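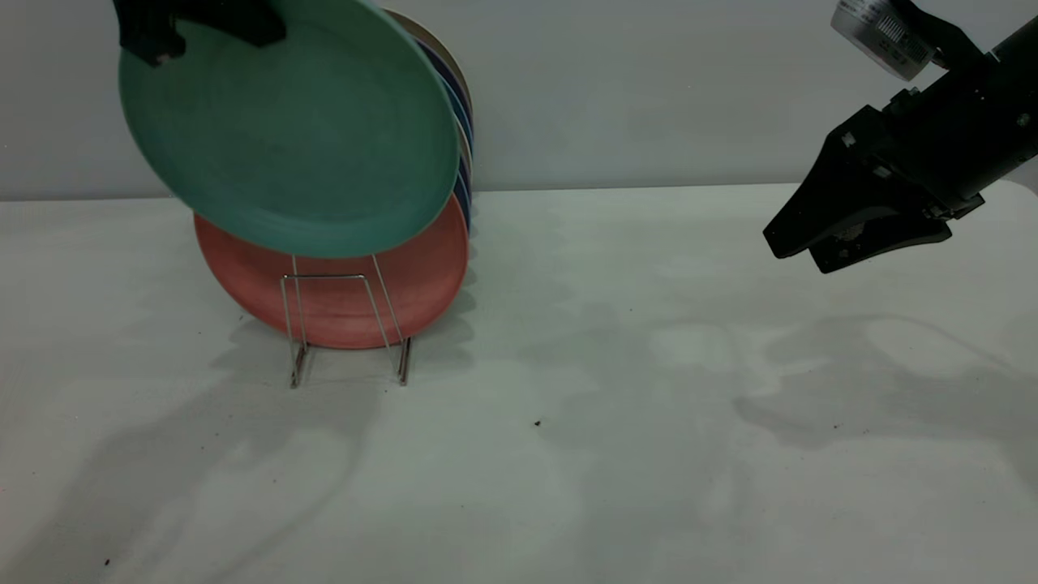

I deleted 2,004 photos off my laptop in one evening and I have not missed a single one of them. I thought I'd feel something! A pang, at least. What I felt was mild annoyance that I'd been paying for cloud storage all these years to keep them safe, most of them being pictures of car park signs so I'd remember where I'd left the car.

So I've come round to a view that my friends find a bit extreme. I think we should stop backing up everything automatically. I think the little switch that says "save all photos from this phone" should be off when you buy the thing, and you should have to go looking for it.

I know, I know. People lose phones. My old neighbour Colm Hanrahan lost his on a ferry with four years of pictures of his grandchildren on it, and he's still cross. I'm not saying don't back up. I'm saying pick what you back up, the way you'd pick what went in an album when albums cost money and the sticky pages ran out.

My own mess was spread over two laptops, an old phone and an external drive with a wobbly cable. I'd used Rallach for years (it came free with a laptop) and then switched to Burnska when Rallach started nagging me to upgrade, and of course neither of them would talk to the other. So I had most of my pictures twice, and the ones I'd edited three times, all with names like copy of copy.

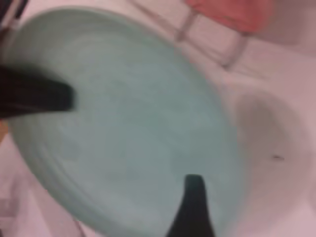 The duplicate finders are fine as far as they go. I ran one over the lot and it cheerfully offered me 213 matches, and it was right about nearly all of them. But a duplicate finder only finds duplicates. It can't tell you that eleven slightly different shots of the same beach are ten too many, or that you'll never again want the screenshot of a train timetable from some February you can barely remember. You have to sit there and look. It's dull, and I had the radio on, and I got through a whole packet of ginger nuts.

What bothers me is that the storage companies have no reason to help. Every one of them makes it dead easy to put things in and a proper faff to take them out. Burnska shows me a bar creeping towards red and a big friendly button for buying more space, and the delete option is tucked away three menus down (and then it asks if I'm sure, and then it keeps everything in a bin for a month and counts that towards the bar!).

A friend swears by the clever sorting, where the software guesses who's in the picture and makes you a little film with piano music. I've tried it. It made me a film of my boiler. I'd photographed the pressure gauge for the engineer, and there it was, fading gently in and out.

I've got 3,500 pictures left, which still sounds like a lot, but I know what's in there now. They're in folders by year, with a copy on a drive in my sister's spare room, and the automatic upload is switched off on my phone. If I take something I love, I move it across myself.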